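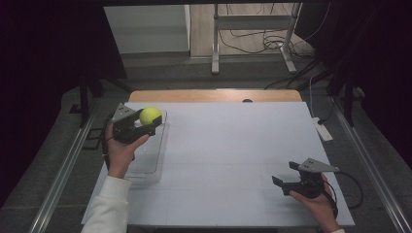 机器能不能替我们干家务和车间里的杂活:按活儿说

常有读者来问,现在该不该等一等,等机器能做了再说。这个问题没法一口回答,得一样一样看。下面按活儿来讲,哪些已经可以交出去,哪些还得自己动手,自己动手的时候怎么省力。车间部分请教了 Gisela Steinbach,她在 Oltmanns 的装配车间管了多年工位布置。

一、扫地

可以交出去,条件是地面要先收拾。扫地机怕三样东西:散在地上的电线、流苏地毯、袜子。电线用魔术贴扎带束起来,贴着踢脚线走,插线板挂到桌板背面或者墙上。扎带每隔一拃来一道就够,别扎太密,以后要抽一根出来很麻烦。

门槛高的人家,一层楼要分两次扫,或者买一块斜坡条垫上。斜坡条用双面胶粘,胶要粘在擦干净的地面上,粘之前先用酒精抹一遍。

边角还是扫不净。每周拿缝隙吸头走一圈墙角,柜子底下用旧丝袜套在衣架上掏。

二、拖地

半交。带拖布的机器能把浮灰带走,厨房灶台前那一块油地不行。油地的办法是温水加小苏打,拖布拧到不滴水,先抹一遍等三五分钟,再用清水过。木地板不要用这个办法,木地板只用拧干的布。

机器的拖布要当天洗,放到第二天就有味道。水箱倒空,盖子敞开晾着。

三、洗碗

洗碗机算是早就解决了的活儿,没解决的是把碗放进去和拿出来。至今这一步都是人做。所以省力要从摆放上想:洗碗机旁边的那个柜子专门放每天用的碗盘,站着不挪步就能收完。刀叉筷子按种类插,一格一种,拿的时候一把抓出来直接进抽屉。

木柄刀、铸铁锅、带漆的筷子手洗。玻璃杯之间留一指宽,挨着放容易磕。

四、叠衣服

还不能交。布是软的,拎起来一个样,放下去又一个样,机器很难判断哪里是领口哪里是袖口。前些年有几种叠衣柜,衣服要人先一件件夹上去,夹的工夫自己也叠完了。

自己叠,用一块硬纸板做模子。纸板裁成比抽屉窄一点的长方形,衣服正面朝下铺平,纸板放在领口下面居中,两边袖子往里折,下摆往上折,抽出纸板。全家的T恤用同一块模子,抽屉里竖着放,一眼看得全。

毛衣不要用模子,顺着腋下对折,再卷。

五、收玩具和零碎

这一类最容易被小看。把一个球放进一个盒子里,三岁孩子会做,机器要做得稳却要费很多功夫:先得看见球在哪里,夹子张多开,夹多紧,拿到盒子上方再松手。球还算好办,圆的,有弹性,颜色鲜亮,夹偏一点也不会坏。换成一串钥匙、一只充电头、一张皱纸巾,难处就都来了。

透明盒子对人方便,不开盖就知道里面是什么。对机器来说透明的东西反而难认,边缘淡,又放在浅色桌面上,就更不好分辨。家里如果打算以后用机器收拾,可以在透明盒的上沿贴一圈有颜色的胶带。现在贴也有好处,老人眼神不好,伸手不会碰翻。

桌面上做两只手的活儿,比如一手拿东西一手扶盒子,人是不用想的。现在有一种做法是让人手里握着夹爪来干活,把动作记下来,再拿去教机器。夹爪没有指尖的感觉,夹起来比手笨,试过就知道手指有多少本事是平时没留意的。

收零碎的老办法照旧管用:

浅盒装小件,深盒装大件。小件放进深盒,找一样就要翻到底。

盒子不要装满,装到七八成,随手就能丢进去。

一个房间一只“暂放盒”,每晚睡前清一次。不清的话,它会变成永久盒。

盒盖能不要就不要。有盖的盒子,东西常常堆在盖子上。

六、擦桌子

平整空桌子,机器能擦。桌上有杯子、有碗、有孩子的作业本,就要先挪开,挪开这一步又回到了第五条。

手擦的话,抹布对折再对折,一块布就有八个面,脏一面换一面。从远的一边往自己这边擦,碎屑最后拢到桌沿,拿手或者盘子接住。浅色台板上的印子用橡皮先试,橡皮擦不掉的再用牙膏,牙膏只点一点,打圈,清水擦两遍。

七、擦窗

擦窗机可以用,安全绳一定要系在室内固定的地方,暖气管或者床脚都行,不要系在窗把手上。四角会留下弧形的水印,机器取下来以后用干布补四下。阴天擦比大太阳天擦干净,太阳一晒,水还没刮走就干成了道子。

八、做饭里的备菜

切丝切片有机器,去皮有机器,择菜没有。豆角的筋、韭菜的黄叶,都要一根根看。择菜放在前一天晚上,择好不洗,包一层厨房纸装进保鲜袋,第二天做之前再洗。

会翻炒的锅适合做份量固定的菜。300 克肉丝配一颗青椒,它炒得均匀,换成带骨的鸡块就容易卡住搅拌臂,骨头要剁小。

九、车间:上料、拧螺丝、装箱

车间和家里的区别在于东西的位置可以定死。零件从哪里来,朝哪一面,每次一样,机器就做得好。Steinbach 的经验是先把人的工位理顺,理顺以后再谈机器,有些工位理顺了,机器也就不急着买了。

她给的几条,小作坊照样能用:

台面铺一块白板或浅灰板,掉一颗黑螺丝马上能看见。黑零件用浅底,镀锌零件用深底。

板上画浅浅的格线,料盒按格子摆。夜班和白班交接,盒子回到同一个格子里。

常用的料盒放在手肘不离身就能够到的范围里,一天用不了几次的往外放。

工具的线从外侧走,不要横过台面。垂下来的线绕一个松弯,给手留出转动的余地,拉得太直,手腕一转就扯。

台架的腿要调平再上料。不平的台面,圆零件会自己往一头滚,滚到台板远边的缝里很难找。

拧螺丝是交给机器比较早的一类。孔位准、螺丝统一,机器比人稳。碰到滑丝或者孔里有毛刺,人手上有感觉,会退出来重来,机器要另外设好力矩才知道停。手工拧的时候先倒转半圈,听到轻轻一声落牙再正转,这样不容易拧歪。

装箱看货。同一种盒子码同一种箱,机器能做。混装的订单,一只软袋、一只瓶子、一卷胶带放一箱,大多还是人来。人工装箱记住重的在下,瓶子立着放,空处用揉过的纸填紧,合盖以后摇一摇,没有响动再封。

十、车间:扫铁屑、理线

铁屑用磁铁,外面套一层塑料袋,吸满以后把袋子翻过来,磁铁抽走,铁屑就留在袋里。铝屑吸不起来,用刷子,不要用气枪吹,吹进导轨里更麻烦。

理线没有机器肯做。一堆黑线分不清谁是谁,先在两头各贴同一个颜色的胶布,再动手拆。拆的顺序是先拔最短的那根。多余的长度绕成八字,不要绕成圈,绕圈的线下次拉开会打拧。

十一、要不要等

按上面说的排一下。扫地、洗碗、擦窗,现在就可以买机器。拖地看家里油不油。叠衣、择菜、收零碎,不必等,照手工的办法做,盒子和格子先备起来,将来换机器也用得上。车间里,位置能定死的活儿可以问价,位置定不死的先把工位理好。

买之前在自己家里试。店里的地是平的,灯是亮的,东西是摆好的。能借就借一周,把每次需要人去救的情形记在纸上,卡在哪里,为什么卡。一周救了不到三次的,可以留下。

读者 Declan Faulkner 来信补充,扫地机的充电座后面要留出空,别抵着窗帘,窗帘角会被卷进刷子里。他的办法是把窗帘下摆用夹子夹高一掌。我照做了,好用。

阅读 1134 分享 15 评论 3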